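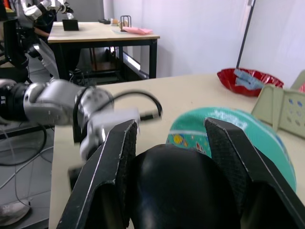

Visit to the lift maintenance training centre, Preko
Monday, April 15, 2019

The centre trains fitters on passenger lifts and has two shafts, one traction and one hydraulic. Our guide was Halyna Stasiv, who runs the door equipment course.

We began at the traction shaft. The landing doors there are fitted with Valier locks, and trainees must show that the car cannot move with any lock contact open. Each contact is tested separately, from the car top, on inspection control. Bridging contacts with loose wire is a fail, even on a dead circuit.
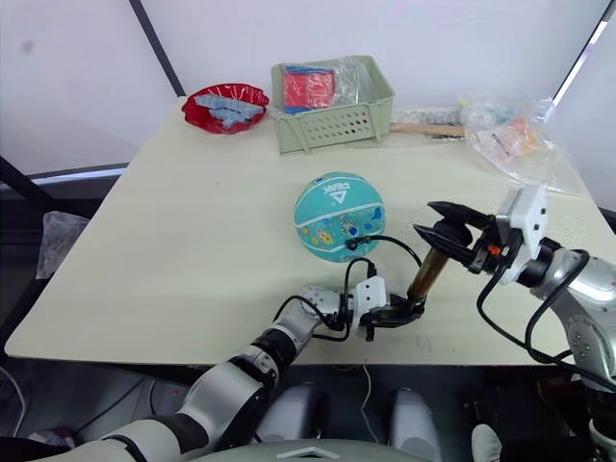 Tabletop with a red plate, a pale green basket and a brass-coloured cylinder.

The door reopening test took up most of the morning. A light curtain will detect a hand or a bag but may miss a thin dog lead, so the centre teaches both the curtain check and a closing force check with a spring gauge. Bohdan Kostiuk showed a worn door shoe that had left 3 mm of extra play at the sill. The panel still closed and locked — the fault only showed when it was pushed by hand near the bottom.

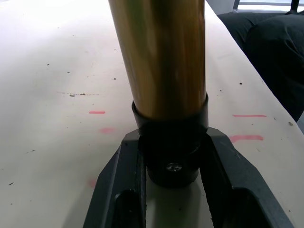 After lunch we moved to the hydraulic shaft and the rupture valve. The test is done with the car empty and the pit clear, and the setting is sealed afterwards. I asked about releasing trapped passengers. Trainees get 60 minutes on manual lowering, which seemed short to me. Stasiv said a second session will be added in November.

Contact the editor | Copyright 2019 | Back to top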